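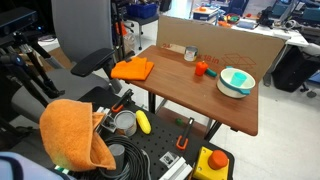
Zeririco: table-clearing photos and notes

Hi! This folder is my slightly obsessive record of things left lying on tables: bowls, cups, tins, towels, kids' play food, whatever turns up. I started it in January to settle an argument at home over how long it takes to tidy up (longer than anyone admits) and it sort of grew from there.

What's in it

There are 568 photos in 40 folders, one folder per tidy-up. Each has a plain text file with my notes. The notes are short and a bit grumpy in places, sorry. Eleven of the folders have no "after" photo, usually when I got distracted and put the kettle on.

How I name things

I use the word I'd say out loud in the kitchen. So it's "bowl" and "cup", with a colour if there are two of them. A cup sitting in a bowl gets its own line, plus "in bowl" after it. Tins are tins, open or closed. If I can't tell what something is I write "thingy" and the colour, and I'd much rather you left those alone than guessed. Folded towels are "towel, folded" and everything else is "towel, heap", which covers most of the towels I've ever met!

Bananas and corn are both under "yellow food". I know. Higinio Bañuelos has offered to split them up and I'll take him up on it once he's back from holidays.

Folder names

The first bunch are called Bikard and the later ones are called Drelby, after the two streets I lived on. Després is the catch-all for anything I sorted afterwards, and it's a mess (over 18 subfolders at last look, some of them empty).

Known problems

Grey and silver get mixed up all through Bikard. Teal is sometimes "green" and sometimes "blue", depending on my mood. I've fixed the Drelby ones and will get to the rest.

Using it

Go for your life, just keep this file with the photos. If you find a mistake, send me the folder name and the line and I'll fix it on the weekend.

Last tidied: Tuesday, February 11, 2020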